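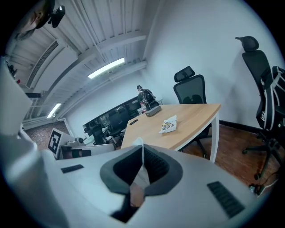

Light wooden table, white walls, an office.

How to read your town council's election results without losing your mind

I started doing this after our last council vote in Plallham, when three neighbors gave me three different versions of who had won the east ward. Turns out all of them had read the same page! So I sat down with the results file and taught myself to read it, and I've done it every election since.

First, get the right file. The town clerk's site usually has two: the unofficial count that goes up on election night, and the certified one that shows up later. You want the certified one if it's posted. Ours was dated 8 October 2023 and had "FINAL" in tiny letters in the footer (I missed it twice).

Next, find the ballots cast. In Plallham that was 3,053 for the whole town. Write it on a sticky note, you'll keep coming back to it.

Now look at your own ward. The Wosness ward had 476 ballots, and this is where people get tangled up. If your ward elects more than one member, each voter can mark more than one name, so the votes for all the candidates can add up to way more than the ballots. Wosness elects 3 members, so don't panic when the column looks too big.

Then check the undervotes. That's the line for choices people left blank, and some towns hide it at the very bottom or put it in a separate tab. Add the candidate votes and the undervotes (plus overvotes and write-ins, if they're listed) and you should land on ballots times seats. For Wosness that's 476 times 3. If you come up short, look for a mail ballot column before you email anybody.

Last thing, the council chair. In a lot of towns you won't find that race in the file at all, and ours is one of them. The members pick the chair themselves at their first meeting, which for us is in April, so you have to go look in the minutes. Search for "organizational meeting" and scroll down to the roll call. Ours are scanned sideways, so have your rotate button ready.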